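Le placard de l'entrée, suite (et presque fin)

2025-02-17

Bon, je vous avais promis des nouvelles du grand placard, les voilà ! Pour celles et ceux qui prennent le blog en route : on a emménagé en août, et depuis août ce placard avale tout ce qui n'a pas trouvé de place ailleurs. Les manteaux, les sacs de manteaux, les sacs de sacs (oui), un sèche-cheveux en panne, les rideaux de l'ancien appartement qui ne vont à aucune fenêtre d'ici... J'ouvrais la porte, je poussais, je refermais très vite.

Et puis la semaine dernière j'ai cherché mon écharpe bleue pendant un temps ridicule et j'ai craqué. J'ai tout sorti dans le couloir — tout, jusqu'au dernier cintre — et je me suis retrouvée assise au milieu avec un café et une envie très forte de tout remettre dedans sans regarder.

C'est Imani Minja qui m'a sauvée. Elle est passée me rendre un livre, elle a enjambé le tas et elle a dit « ah, on fait ça maintenant ? » en enlevant son manteau (qu'elle n'a pas su où poser, évidemment). À deux c'est quand même autre chose ! Elle tenait une affaire en l'air, je disais oui ou non, et si j'hésitais trop longtemps ça partait au don. Résultat : 12 sacs. J'ai encore du mal à y croire. Les rideaux sont partis aussi, paix à leur âme.

Ensuite le nettoyage. J'ai passé l'aspirateur dans les rails des portes coulissantes avec le petit embout plat, puis un vieux pinceau sec dans les coins, puis un chiffon à peine humide. Pour l'intérieur, de l'eau tiède et une goutte de liquide vaisselle, le blanc n'en demande pas plus.
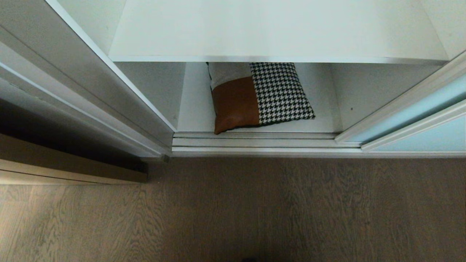 Le coussin, je l'avais complètement oublié, celui-là ! Un coup de cœur de brocante, à cause du pied-de-poule noir et blanc à côté du morceau façon cuir, couleur cognac. Sur le canapé il ne va avec rien, mon mari trouve qu'il fait salle d'attente chic, et moi je l'aime toujours autant. Il finira sans doute sur la chaise du bureau, à condition que je retrouve la chaise sous le linge à repasser.

Pour la suite, j'hésite encore. Deux grandes boîtes à couvercle pour les bonnets et les gants, ou bien des paniers ouverts qu'on remplit sans réfléchir ? Je connais ma famille, je penche pour les paniers. Et il me faudrait un crochet pour le parapluie, qui tombe à chaque fois qu'on ouvre.

L'écharpe bleue, elle, était dans la voiture. Si vous avez des adresses pour des paniers pas trop profonds, je prends tout en commentaire !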